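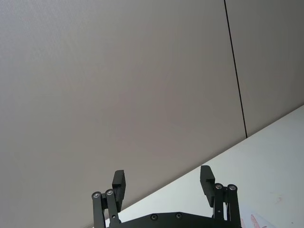 Home | News | Open Nights | Find Us

News > Members' builds

8 October 2022
By Efa Watkins

A home-built robot arm goes on show at the Hornholm workshop

I've been putting off writing this because I'm much happier with a soldering iron than a press release, but the open night is nearly on us and Ynyr says if I don't do it he will, and his would be nine pages long. So here goes!

Ynyr Jarman and I have built a robot arm. We call it Grerkis, after a name Ynyr's daughter made up for a dragon, and we've been working on it since February at Hornholm, the shared workshop on Craddock Lane. On open night anyone who fancies it can come in, have a go at driving it and ask us rude questions about the wiring.

It started because I wanted something to hold small parts still while I worked on them. A bench vice would have done the job for a fraction of the money (my sister has pointed this out more than once). But Ynyr had a box of motors left over from a camera slider he never finished, and we got talking, and by the end of the evening we had a drawing on the back of a parts bag. I've still got the bag.

The gripper has taken up most of our time. It's a parallel one, so the two fingers stay facing each other as they open and close, with a pair of black bars behind each finger doing the work. Getting both sides to move together was a pig of a job. Our first set of bars had the holes drilled very slightly out and the fingers met like a pair of crossed front teeth. Ynyr made the second set on the mill at Plaviditz, the little engineering shop where he does his day job, and they let him stay late to do it. Thank you, Plaviditz, and sorry about the swarf.

There's a small camera at the wrist too, looking out past the fingers, and that has turned out to be my favourite bit. You watch on a laptop and drive the arm from what it sees, and the first time you do it you'll tip your head sideways without meaning to, as the whole room leans over when the wrist turns. Walls go one way, the table goes the other. I've got used to it now, though I still knock into things more than Ynyr does.

What can it do? It'll pick up a cork, a glue stick and most sizes of socket. It'll put them down again more or less where you asked. It does not like anything shiny, and it's hopeless with string. We've spent £304 on it so far, which covers the bearings, the driver boards, a power supply and one replacement power supply (my fault, wrong way round, big smell). The motors were free and so was the mill time.

"I thought we'd be done by Easter," says Ynyr. "Then I thought we'd be done by the summer holidays. Now I just turn up and see what's come loose."

The open night runs from seven until half past nine on Friday 14 October. It's free, there's tea, and you don't need to know a thing about robots. We've got room for 30 people at a time, so if it's busy you may have a short wait by the laser cutter, where there's plenty to look at. Children are very welcome, but we'd like under-16s to bring a grown-up with them. Everyone gets a turn at the controls, and the arm moves slowly enough that you can change your mind halfway.

If you're building something similar at home, please bring it, even in bits. We'd love to see how other people have sorted out their cable runs, as ours are mostly held on with tape. Ynyr will have the drawings out on paper and you can take a copy home, including the ones with the wrong holes, clearly marked.

Local papers and radio are welcome to come along before the doors open, from six o'clock, and we'll happily set Grerkis going for you. Just ask at the Hornholm front desk for me or Ynyr and someone will fetch us from the back.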